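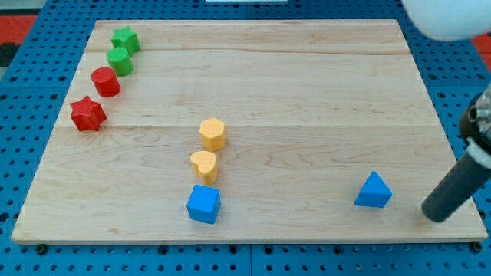

Opinion > Play and Learning > In praise of the plain little block

Eight blocks and a board will do

My neighbour Nhung Tô is clearing out her playroom, and last week she asked me what was worth keeping. She has over 300 toys in there by her own reckoning, a good many of which talk. I went round with a cup of tea, meaning to be useful for an hour, and came home having argued all afternoon in favour of one small set of plastic shapes.

You will know the sort of thing I mean. A star, a heart, a cylinder, a cube, a triangle with some thickness to it, and one with six sides that grown-ups have to stop and think about before they name it. Red, green, yellow and blue, and hardly any bigger than they need to be. I have a great fondness for them, and I think we hurry children past them much too quickly.

Consider what can be done with two stars, one green and one red, and two cylinders in the same colours. A child can put the stars together, or the greens together, and both are perfectly right. My grandson Lâm, who is staying with us until October, will sort by colour all the way through breakfast and then, with no warning at all, decide that round things belong with round things. I could watch that change of mind for hours (and I have let the porridge catch more than once doing so). A toy that sings when you press the correct button has already settled the question for him.

I'd also put in a word for the board. A nice flat piece of pale maple, with the grain showing, gives the blocks somewhere to be. Tip them on to a carpet and they are just mess, but stand them on a board and suddenly there are rows and corners, and a triangle can live by itself over on the right with plenty of bare wood between it and its neighbours. Children do love a bit of empty space – it is where the next idea goes.

Nhung's worry was that eight blocks isn't much of a present. Her sister Nhi had bought a Zervas box of 40, and it is a handsome thing, I don't deny it. But I have seen that box emptied on the floor and left there, and I'd sooner put out a handful, change a couple on another day, and keep the rest in the cupboard. Fifteen minutes of real interest is a long time when you are two.

She kept the singing farm in the end, I'm sorry to say. The blocks are on her windowsill in an old biscuit tin, and I have promised to look out a board for her.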